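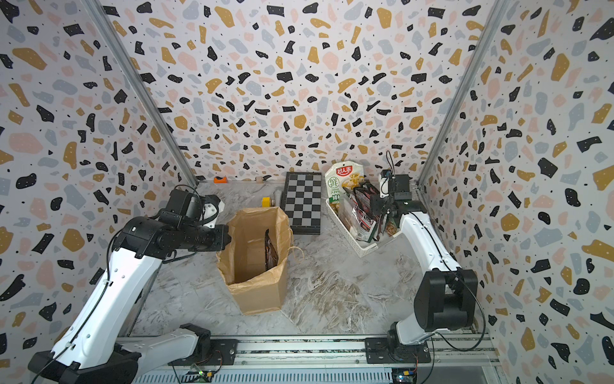

Speaking time: 2 min 15 sec

Packing snacks for a trip, short talk, Jastville evening, 16/05/2018

Good evening. My name is Vlasta Hubáček. I will speak slowly, and you can stop me if some word is not clear.

(Wait for the people at the back.)

I start with the bag. I like a brown paper bag with a twisted paper handle. Before I put anything inside, I open it fully and fold the top edges to the outside. The bag then stays open by itself and I have both hands free. The edges become crumpled, but this does not disturb me.

The first package goes upright, leaning on the back wall of the bag. In the photo it is the dark brown one. If you lay it flat, the next ones slide over it and you must begin again.

Now the basket. At home I keep all snacks together in one white plastic basket, the tall pouches with the small packets. You see one pouch with 好人家 on it in red. It stands higher than the others, so I find it fast. The small dark red packets are crowded, and for these I have no good method. My friend Hedvika Říha sorts hers by color. I tried it in April and stopped.

(Ask: who sorts by color? Who by size?)

About weight. My rule is 600 grams in one paper bag with such a handle. Once I carried 1,000 grams to the bus in Prekthorpe and the handle came off in the street. Since then I hold the bag from under.

What else goes with us: a folding chessboard, which I pack last, flat, in another bag. Also tape. I keep the orange dispenser near the wall, where my elbow does not push it. One short piece over the closed top is enough.

(If there is time, tell the story of bus 202. If not, go to the questions.)

Paper bags are on the table by the door, please take one each. Hedvika will collect the scissors at 9.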